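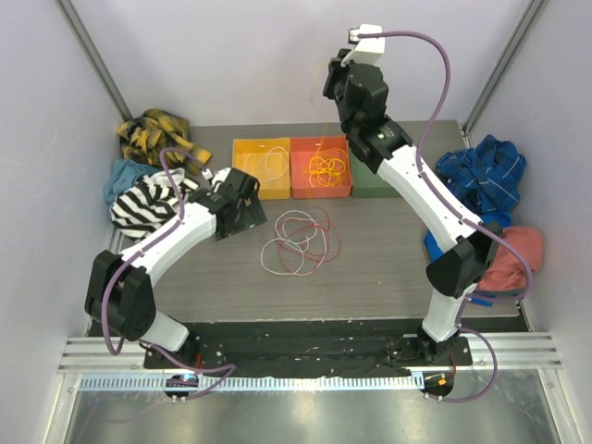

*White and red cords still crossed in the middle, right arm up with a strand hanging off the gripper.*

Quick one, it's late and I want this written down before I forget.

Spent most of January on the cord picker. The arms were fine, the planner was fine, the thing that kept biting me was perception. Two cords cross and the segmenter decides it's one cord with a weird color halfway along. Then Gromix (my planner, badly named) asks for a grasp right on the crossing. Bad idea every time.

What I changed:

- instance masks now get split by color *before* the skeleton step, not after
- crossings are marked no-grasp, with a margin of 13 mm. Picked by feel, will tune
- any grasp on a loose end gets a bonus in the score
- trace capped at 2000 points per cord — the old one just grew untill the loop stalled

Replan now runs at around 3 Hz. Slow but usable.

Still broken: thin strands in the air. The depth is garbage on them, so the tracker happily believes the cord ends at the fingertips. Tried interpolating down to the table, looked great in the Limport viewer, drifted as soon as the arm moved. Reverted.

Also the two arms share one collision world now, finally. Cables on the arms aren't modeled at all. Put a fat capsule around each forearm and moved on.

Next — bin assignment. Right now it's a dict in a yaml file and I hate it. Then clothes, maybe. Cloth masks are a seperate mess.

Branch is pushed, tests half pass. Bed.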